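Sorting the Play Kitchen

Print this post
E-mail this post

The play food had been living in a bin under the stairs since we moved, and in September I finally pulled it out. I wanted it sorted before my sister's kids came to stay. It took most of an afternoon, which is longer than it took me to do our real kitchen.

I started with 24 pounds of it, going by the bathroom scale, and that includes the bin. Most came from two places. The older pieces were a hand-me-down set from my neighbor Shirley Parsons, whose boys are in high school now. The rest I picked up at yard sales and at the Nudville thrift store, usually in a tied-up grocery bag where you can see the good piece on the outside and have to take whatever is in the middle.

My first step was to throw things out. Anything cracked went, and so did anything with a sharp seam. There was a Vainio tea set that I liked a lot, but the spout on the pot had split and there was no fixing it. I kept the saucers because they work fine as small plates.

Then I washed what was left. Solid plastic pieces went in the sink with dish soap and warm water. Hollow ones are more trouble. If a toy tomato has a pinhole in the bottom it will fill up, and you will be shaking gray water out of it for a week. I wipe those with a damp cloth and never put them under. The real dishes that have ended up in the play kitchen over the years went through the dishwasher on the top rack.

After that came the part I had been putting off, deciding what goes with what. My first try was to sort by color. It looked nice for as long as it took me to walk away from it. Kids do not look for red things, they look for the strawberry. My second try was by meal, and that fell apart over the eggs. What I ended up with was fruit and vegetables in one tub, bottles and boxes in another, and dishes stacked on the shelf where they can be reached.

The dishes turned out to matter more than the food. If there is a plate or a bowl out, the kids will put food on it and carry it to somebody. If there is only a heap of food, they dig through the heap and leave it on the floor. So I keep a few pieces out on the table at all times and let the tubs hold the rest.

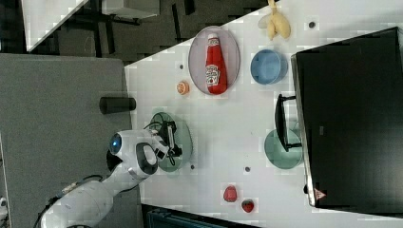

Plates and bowls on the white table, with the bananas, the strawberry and the ketchup.

The ketchup bottle is the favorite by a mile. It goes on everything, including the bananas. I have stopped trying to put it away with the other bottles and I just leave it on a plate, which is where it gets put back anyway. The strawberry is second. It is small enough to get carried off in a pocket, so I check for it before I do laundry.

I like the green plate and the teal bowl because they are see-through, and a piece of food left in the bowl doesn't get missed at cleanup. The light blue bowl is the soup bowl, I was told, and nothing else is to go in it.

For tubs I bought a set of Plilow bins with no lids. Lids were a mistake last time. The kids couldn't get them off, then they could, and then the lids became trays and boats and I never had all of them in one place. Open bins get dusty if the kitchen isn't being used, but ours is used every day when we have company. I put a strip of masking tape on the front of each one and drew what belongs inside. My drawing of a bell pepper is poor, and my niece told me so, but she puts the pepper in the right bin.

I left out the play money and the cash register. That belongs with the store things, and the store things are in the hall closet waiting for their own afternoon. I also have a bag of felt food that needs mending. Two of the sandwich pieces have come apart at the stitching and the lettuce needs to be trimmed.

Cleanup takes us about 2 songs now if everyone helps. I pick up the dishes and the kids do the food. I still need one more bin for the pots, and the thrift store puts its housewares out in the morning, so I'll go by there this week and see what they have.

Print this post
E-mail this post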